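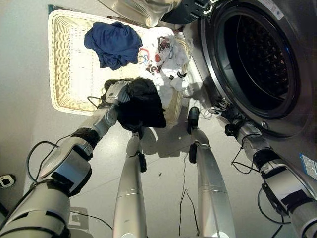

Getting a Laundry Room Ready for the Irkero Robot Service

Irkero rents out a two-armed, two-legged robot that moves clothes between a basket and a front-loading washer. We had it at the house in Gornville for a trial, and most of what I learned had to do with the room and the laundry. The robot does what it does. How well it goes depends a lot on where you put the basket and what you put in it.

These are the notes I wish I'd had before the crate arrived. Prices and what I'd pay for again are toward the end.

Pick a basket that stays put

A rigid basket with an open top works best. We used a rectangular wicker one with a thick rim. The collapsible mesh hamper we had been using folded in on itself whenever a hand pressed on the side, and the tall round kind is too deep for the arm to get to the bottom. If your basket slides, put a piece of rubber shelf liner under it. Trim the liner so no corner sticks out, or a foot will find it.

A lined basket is better than bare wicker for anything with loose threads. Socks are fine either way. Knit sweaters are not, and I would keep those out of the robot's loads altogether.

Set the basket at an angle

The instructions show the basket parallel to the washer. Vaida Kairys, who came out from the Wusudcombe office to do our setup, turned it so that the long side ran on a diagonal, and that worked better for us. One arm can be over the clothes while the other is at the door, and neither has to cross in front of the body.

Once you have a position you like, mark the corners on the floor with painter's tape. Whoever empties the basket can then put it back in the same place. Don't use duct tape. It leaves glue on tile and you will be scraping it off with a plastic card and vegetable oil, the way I did.

Open the door all the way before you start

The robot can work with the washer door, but ours sticks and I got tired of waiting for it to try a second time. I open it myself and push it back as far as the hinge goes. Check that it stays there. If your machine isn't level the door will drift, and the fix is to adjust the front feet with a wrench and a short level on top.

While you are down there, wipe the rubber gasket. Run a dry rag around the fold and take out the lint and hair. You should be doing this after every few loads anyway. A clean gasket also keeps shirts from catching on grit as they go over the edge.

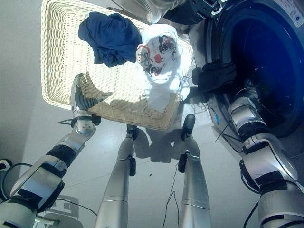 Small loads go better than big ones. With a full basket the hand tends to take hold of two or three pieces together, and what comes up is a knot of sleeves. Half a basket is about right. On a half basket the whole job took 22 minutes, which is a lot longer than I would take, but I was in the kitchen making dinner for that time, so I didn't much care.

Shake things out first

Balled-up clothes are harder to pick up than loose ones. Before I leave the room I pull jeans legs straight, turn socks right side out and shake the T-shirts. It takes a minute. Fold nothing. A folded stack is harder for the hand to get under than a soft heap.

Other things to do while sorting:

Empty the pockets. The robot won't check them, and a tissue in a dark load is your problem afterward.

Zip zippers and close hooks. An open zipper can catch on the gasket.

Tie drawstrings in a loose bow. Take the bow out when the clothes are dry.

Put bras, tights and baby socks in a mesh bag. Use a bag with some size to it, because the small ones get lost under everything else.

Keep bedding for yourself. Fitted sheets were a failure every time we tried one. The corner would go in, the rest would hang to the floor, and pushing it the remaining way by hand was more work than doing the whole sheet.

Sort by color before the robot gets involved

It is possible to have it sort lights and darks from the app. I gave up on that. Navy and black look the same to me under a laundry room bulb and they seemed to give the robot trouble too. Sort into separate baskets the night before and give it one basket at a time. If you only own one basket, keep the waiting pile on a shelf or on top of the dryer so it isn't underfoot.

Printed T-shirts should go in inside out. That has nothing to do with the robot, it just keeps the print from cracking.

Light and floor

Good light helps. Ours is a bright room for part of the day, and strong sun coming in low put hard shadows across the floor. Loads run in the early evening with the overhead light on seemed to me to go a little smoother than loads run in full sun. A cheap roller shade would solve this for most people.

Sweep before each session. Look for the things that come out of pockets and cuffs, like grit, leaves and dried mud. Take up any bath mat or rug. The feet are small and black and they want a hard, flat floor. Smooth tile was fine. Inese Mägi, my neighbor, tried the same service on an old vinyl floor with a lifted seam and had to cut the session short and glue the seam down before Vaida would restart it.

Cables need watching too — the robot's own as well as yours. Move extension cords and phone chargers out of the work area, and clip the washer's drain hose and power cord back against the wall. A few adhesive cord clips from the hardware store will do it.

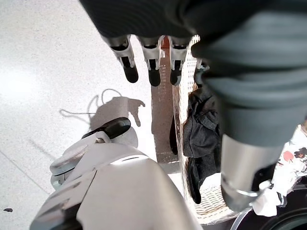
Dark clothes at the bottom of a basket are the ones most likely to be left behind. I make a habit of looking in the basket and then in the drum before I shut the door and press start. Feel along the lower part of the gasket as well, because a sock can sit there and you won't see it from standing height.

Detergent is still your job. I measure it into the drawer before the clothes go in. If you use pods, those go in the empty drum first, so put one at the back before you leave the room.

Care of the hands

Irkero asks you to wipe the fingers with a damp microfiber cloth after each session. No bleach and no spray cleaner. I keep one cloth on a hook just for this. If you have been handling greasy work clothes, wipe the fingertips halfway through as well or you will see marks on the next light load. Check the joints for lint and wound thread and pick it off with tweezers while the power is off.

Don't hang anything on the arms. My son did.

What it costs

We paid 858 dollars for the season plus a 160 dollar setup visit. The setup visit is listed as optional. I would not skip it. Vaida moved the basket, marked the floor and had us raise the shelf over the washer so the head had room, and we would have spent weeks working that out.

The contract covers 8 sessions a month. You can buy more, but we never used them all. Unused ones did not carry over into September, and I think they should have.

Support was decent. The phone line is answered by a person and the one replacement part we asked for, a fingertip cover, was delivered from the Adeleke warehouse without a charge.

Is it worth it

For a household where somebody has a bad back or can't bend to a front loader, yes, I'd look at it seriously. Bending was the part of laundry I disliked most and I did a good deal less of it. For anyone else the price is hard to justify. You still sort, shake out, measure, press start and fold, and a thirty-dollar pedestal riser from the salvage yard would take care of some of the bending.

We are keeping it through the winter. If you do sign up, ask for the longer power cord when you order. The standard one did not reach our outlet without crossing the doorway, and swapping it later meant another appointment.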